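Writing up a police report: notes for week 4 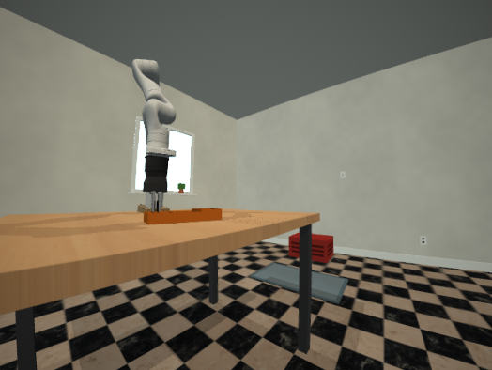
Erlinda Macaraeg

Right, crime briefs! Most of you will get one on your first Monday in a newsroom, usually 200 words and wanted by lunch, so let's get you comfortable with them.

Start with what happened and where. I still see openings that give me the weather first (Rigoberto, I'm looking at you – lovely sentence, wrong page). Then say who is telling us. "Police said" is fine, and you can use it more than once.

Be very careful with "arrested", "charged" and "convicted". They mean different things and mixing them up can land the paper in court. In the Dunton burglary exercise, the man had been arrested and released. Four of you had him guilty by the second paragraph!

Ages go in if the police give them: "a 39-year-old man from Vunduscombe". Street names yes, house numbers no. Never name anyone reporting a sexual offence, and watch for small details that add up to a name.

For next time, cut the Mercado Street robbery report down to 200 words and bring two printed copies. Headlines no longer than 40 characters, please, and I do count the spaces.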